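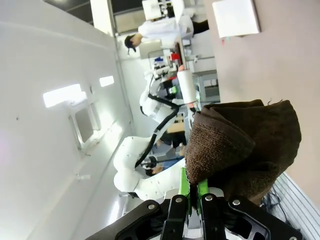 Ese Ajayi asked for the towel episodes to be kept apart from the rest, so they now sit in their own folder.

# Lirnik

Wrist camera recordings from our build in the shared workshop.

- Episodes: 956 – 270 of them with cloth
- Layout: `towel/` and `table/`
- Labels: typed by hand, one line per episode

Gripper offsets changed in January. Check `offsets.txt` before mixing older episodes with newer ones.

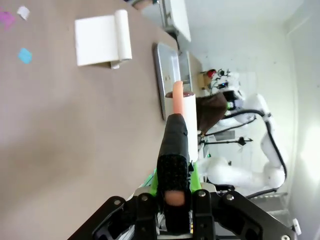 *`table/` – white cup and metal tray, wrist view*

Contact: Ayodele Ekpo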